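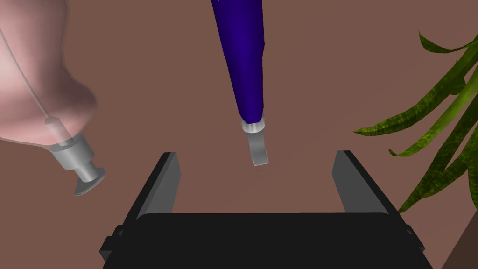 Wrist view in the simulator, gripper open, blue-handled tool ahead of it.

2 min read

I spent most of June collecting demonstrations in simulation for a small grasping policy. I drive the arm by hand, the simulator records what the wrist camera sees along with my commands, and later a network tries to copy me. The write-up of the training will come separately. These are notes on the collecting, which took longer than I planned.

The set is called Brallero, after the folder I first saved it in. It has 38 episodes I am willing to train on. I recorded more than that, but Irina Lungu went through them with me and we threw out the ones where I hesitated too long or bumped something on the way in.

Most of my early episodes were too clean. I approached every object from the same side at the same speed, and the first policy learned exactly that. If the arm began a little to the left, it kept going left. So I started over and made myself begin from bad positions, including ones where the camera has almost nothing useful in it.

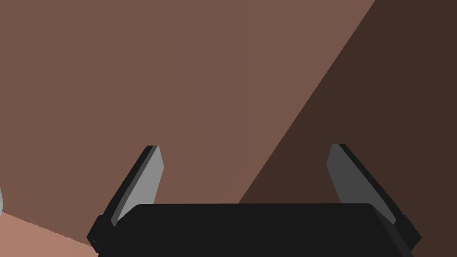 380 words

A view like this one used to go straight in the trash. The fingers are open, there is brown on most of the screen and no tool I could reach for. Now I keep some of them, as long as the same episode has me finding my way back to the object. Geum-ok Koo suggested it after watching the policy freeze in a spot it had never seen — she was right, and I should have asked her sooner.

The other change was to the clutter. I leave the plant in, and I leave more than one tool in view. With a single object on a bare surface the network can get away with heading for whatever stands out.
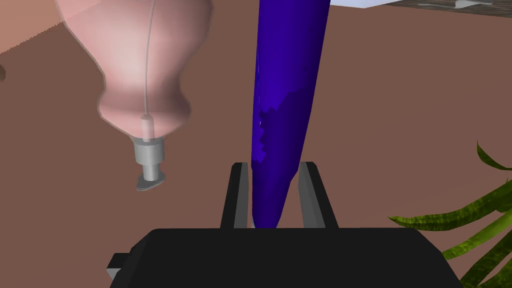
Fingers on the narrow end of the blue object, with the pink one off to the left.

Closing the gripper is the part I still do badly. From the wrist camera it is hard to judge depth, and I tend to close early. I added a rule for myself: stop, wait two seconds, then close. The pauses made the recordings longer, so I trim them with a script before training.

Next I want to have Rodica Mocanu drive for a few sessions. All the episodes so far are mine, and I would like to know how much of what the policy does is the task and how much is my habits with the controller.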